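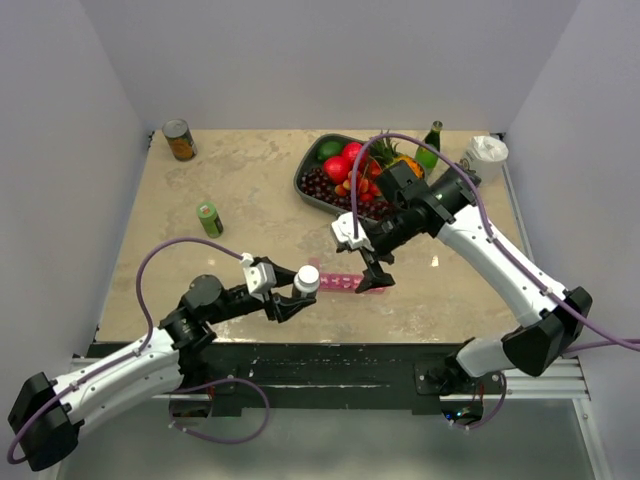
Two robot arms at the near edge of a square tabletop with a beige, mottled surface.

Casalen Tukument Portable Air Conditioner: Review

Reviewed for the Rasamthorpe Home Comfort Office by Chantelle Msimang. Additional measurements by Ntombi Potgieter.

The Tukument is a single-hose portable air conditioner sold by Casalen for bedrooms, home offices and small living rooms. The Office purchased one unit at full retail price in May and used it for 23 days in an occupied second-floor apartment. Casalen was informed of the review after testing had ended and had no part in the findings.

Delivery and setup

The unit arrives in one carton with the exhaust hose, a window kit, a drain hose, a remote control and a printed manual. It rolls easily on hard floors. On carpet the casters sink and the unit has to be pulled, preferably by two people if a door threshold is in the way.

The window kit consists of sliding plastic panels that lock together with screws. It fits vertical and horizontal sliding windows. Casement and crank windows are not supported, and the packaging does not say so anywhere on the outside; the restriction is found in the manual. Residents with those windows will need a fabric seal from another supplier.

First installation took 42 minutes, much of it spent trimming the foam strip to length. The foam is thin. On our test window it left a visible gap at one corner, which we closed with weatherstripping from a hardware store. A second installation, in a different room, went more quickly.

The exhaust hose should be kept short and as straight as possible. The manual shows the hose fully extended in one drawing and advises against full extension in the text beside it. The text is correct. A long hose gives off heat into the room that the machine is trying to cool.

Cooling performance

Measurements were taken in a closed bedroom on the west side of the building, with the shades down and the door shut. On the warmest afternoon of the test the unit lowered the room temperature by 13 degrees Fahrenheit between 2 p.m. and 5 p.m. and then held it steady until evening. This is a good result for a portable unit of its size.

Performance in an open living room was much weaker. Air near the unit was comfortable, while the far side of the room changed very little. As with every single-hose design, the Tukument sends indoor air out through the window, and warm air is drawn in from hallways and other rooms to replace it. Closing interior doors makes a large difference. Buyers who want to cool an open floor plan should consider a dual-hose model or, where the lease and the building allow it, a window unit.

The dehumidifying mode works well and may be enough on mild, sticky days. It does warm the room slightly, and the manual should state this more clearly.

Noise

The fan has low, medium and high settings. On low, the sound is an even hum that most of our household testers were able to sleep through. On high it is necessary to raise the volume of a television. The compressor starts with a short thump that can be felt through a wood floor, and one tester with the unit beside the bed was woken by it on several nights. Placing a rubber mat under the casters reduced the vibration but did not remove it.

Night mode dims the display and lets the set temperature rise a little over the first hours. The indicator light for the timer stays at full brightness – a small piece of dark tape was our solution.

Controls

The buttons on the top panel are large, clearly labeled and easy to press. The remote control is less successful. Its display has no backlight, and it must be pointed almost directly at the front of the unit. There is no app and no wireless connection, and the Office does not regard this as a fault. After a brief power outage the unit remained off and had to be restarted by hand, with its earlier settings lost. Residents who leave a pet at home during the day should take note.

Water and maintenance

Under ordinary conditions most of the collected water leaves with the exhaust air. During one humid stretch the internal tank filled overnight, the unit shut itself off and the display showed a full-tank warning. The lower drain plug sits very close to the floor, so only a shallow tray will fit beneath it. We recommend a baking sheet with a raised edge, and some patience.

The air filter slides out from the back without tools. Casalen asks that it be rinsed every 14 days in regular use. Ours had collected a fair amount of dust by the first cleaning. Before winter storage the tank should be fully drained and the fan run for several hours to dry the interior.

Comparison with the Gumede tower unit

The Office reviewed the Gumede portable unit last season. It is quieter on its highest setting, and its window kit has thicker foam and a better lock. It cooled the same bedroom more slowly, however, and its filter is held in place by four screws. Households that put sleep first may prefer the Gumede. For a hot home office used mainly in the afternoon, the Tukument is the stronger choice.

Finding

Recommended, with reservations. The Tukument cools a closed, medium-sized room effectively and is simple to operate from the top panel. The window foam, the loss of settings after an outage and the position of the drain plug should be corrected in a later version. Before purchase, residents are advised to measure the window opening, confirm the window type and check that a grounded outlet is within reach – the manual prohibits extension cords, and the power cord is short.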